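Bench notebook, suturing module review
Wednesday, second session

Trolus want an answer on the Plarine package by the end of June, so I am writing this up while it is still fresh. For anyone who missed the first session: Plarine is the add-on that is supposed to run interrupted stitches on a practice pad without anyone steering. It comes as software, a tray of pads, a training day and a support plan. The arms are the ones we already have. The quote is 1510 per month for the support plan alone, and I still can't find a line in it that says what support means after the first quarter.

The brochure says "consistent closure on any incision." I want that sentence taken apart before we sign anything. Consistent in what? Spacing, bite depth, tension, tail length, time per stitch? I asked by email and got the brochure back as an attachment.

Setup, 9:30. Power-up and homing were fine. Calibration took two attempts. The first one ended with a message that said "pose confidence low" and no number. I would like the number. The second passed, also with no number. Their installation guide says calibration takes 14 minutes and in fairness the second attempt beat that, but the guide leaves out the part where you repeat it.

Checked before starting:
- tool offsets, left and right, against our own sheet
- stop button, both stations
- thread stock from the Bitier box, so we are not judging their software with their thread
- log folder writable (it wasn't, fixed)

Ran in automatic from the start command. My hand was on the stop the whole time, which is a poor advertisement for hands-free but I was not going to do it any other way.

What I was looking for was thread handling. Driving a curved needle through a soft pad is the part everyone demos, and it is the part I trust most. The long tail is where I expect trouble: it gets everywhere, it crosses the tools, it lies over the place where the next bite should go. The demo video from Fang, the reseller, cuts away every time the thread is being pulled through. I have watched it enough to be sure of that. 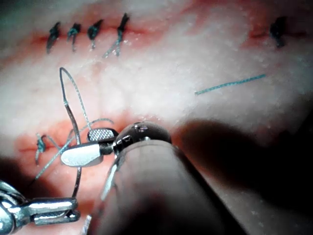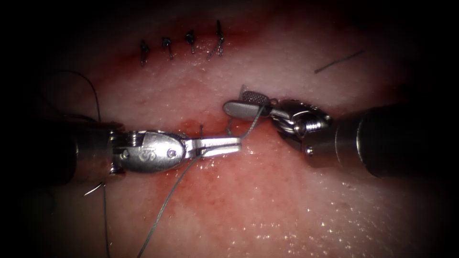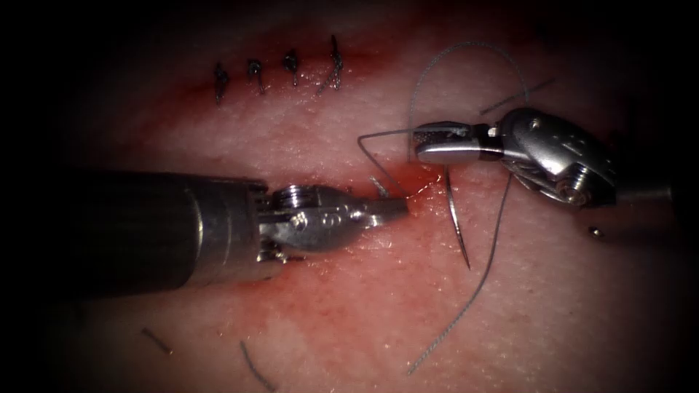
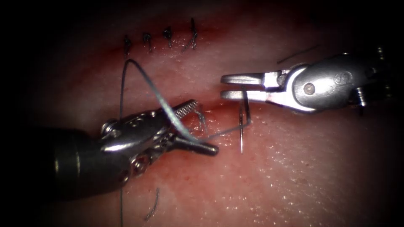
Suturing on the pad, wrist view first, then three from the workspace camera. Cut thread left lying on the pad in all four.

Notes against those.

The row of four at upper left is decent work. Spacing looks fairly even by eye. Tails are a different matter. In the second picture the rightmost of the four has a clearly longer tail than its neighbors, and the wrist view has it longer and frayed-looking as well. If tail length is a setting, I could not find it. If it isn't a setting, somebody needs to say what decides it.

Then the wrist view again: a fifth knot on the upper incision, well off to the right, with a wide gap between it and the four. I want to know whether the planner can be told to go back and fill a gap like that or whether it only works forward along the line. The manual talks about "stitch plans" and never shows one with a hole in it.

Thread. Same picture, the strand is looped up over the pad and tangled loosely around the needle. A person would clear that without thinking. I can't tell from the log whether the software knows the loop is there at all. There is a field called thread_state and it read "nominal" on every line I checked, which makes me think it is a placeholder.

Third picture, loop going up over the right wrist, tail running away down and to the left. Fourth, a wide arc on the left side that crosses the left wrist. Thread over a wrist joint bothers me more than thread on the pad. Those joints move. I would like to see what the thing does when a strand gets pulled into one, and I would like to see it on their hardware.

Offcuts. The short pieces stay where they fall. The package has no clearing step that I can find. For practice pads, fine, we pick them up afterwards. But one of the sales claims is that the camera can be left to find the thread end by itself, and a stray bit of thread has two ends of its own. Must test: scatter offcuts on purpose, see whether it ever goes for the wrong one.

Lighting is on us, partly. The pad glistens and the workspace view is full of small bright spots, worst toward the lower right. The wrist view also loses the whole bottom right corner to shadow. Their spec asks for "even illumination" and gives no value. We could try a diffuser — cheap, and it takes away an excuse.

Things I have no opinion on yet: bite depth (need to section a pad), knot security (need the pull rig back), whether the software update they promised changes any of this.

Not impressed by the licensing. It is tied to one controller and moving it costs a service visit. Fang say this is standard. It isn't standard for anything else on our bench.

Where I stand for now: would not buy on this. Would extend the loan if they agree to the 2 tests below, in writing, with our pads and our thread.

1. Offcut test as above, fresh pad, fragments placed before start.
2. Long-tail test, full-length strand, no operator touching anything between stitches. Unedited recording, both cameras.

To do: copy the logs off before the controller overwrites them. Ask Trolus for the meaning of thread_state. Order more pads, the tray is nearly empty and theirs cost more than the Bitier ones. Calibration message goes in the fault list as open.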